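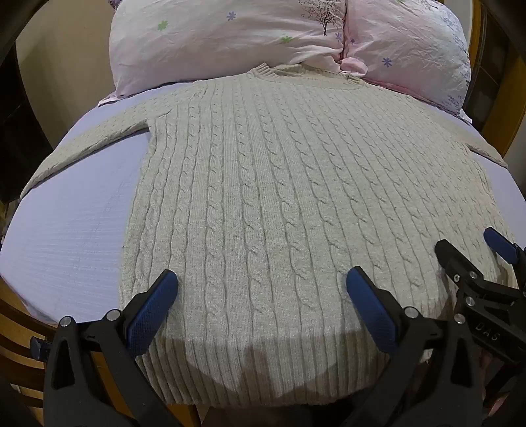
Cremefarbener Strickpullover mit Zopfmuster

Sichtbarkeit von »Gefällt mir«-Angaben im Nachbarschaftsnetz Clomus

Lenni Hämäläinen
Sehr geehrte Damen und Herren, ich nutze Clomus seit April und folge dort 36 Konten, überwiegend aus dem Bereich Handarbeit. Eine Bekannte sprach mich kürzlich auf einen Beitrag an, den ich lediglich mit »Gefällt mir« markiert hatte. Sie selbst folgt dem betreffenden Konto nicht. Ich bitte um Auskunft, wer diese Markierungen einsehen kann und ob sich die Anzeige nachträglich einschränken lässt. Mein Profil ist auf »nur Kontakte« gestellt.
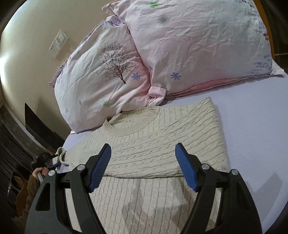
Nornico Hilfeforum, Fachbereich Konto und Privatsphäre

Burklow
Die Einstellung »nur Kontakte« betrifft ausschließlich eigene Beiträge. Markierungen bei öffentlichen Konten erscheinen im Aktivitätsverlauf und sind dort für alle bestätigten Kontakte einsehbar. Die Anzeige kann unter Einstellungen, Privatsphäre, Aktivität deaktiviert werden. Die Änderung gilt auch für ältere Einträge, sofern das Feld »rückwirkend anwenden« ausgewählt wurde. Bei mehr als 800 Markierungen erfolgt die Umstellung schrittweise in Gruppen zu je 200. Unter dem Beitrag selbst bleibt der Name weiterhin sichtbar. Soll er auch dort entfallen, ist die Markierung zurückzunehmen.

Barros
Bei mir war der Menüpunkt in der App nicht vorhanden, im Browser hingegen schon. Im Übrigen liest nach meiner Erfahrung ohnehin jeder mit.

Lenni Hämäläinen
Vielen Dank für die Auskunft. Die Einstellung wurde im Browser gefunden und geändert. In der App wird der Verlauf derzeit noch angezeigt.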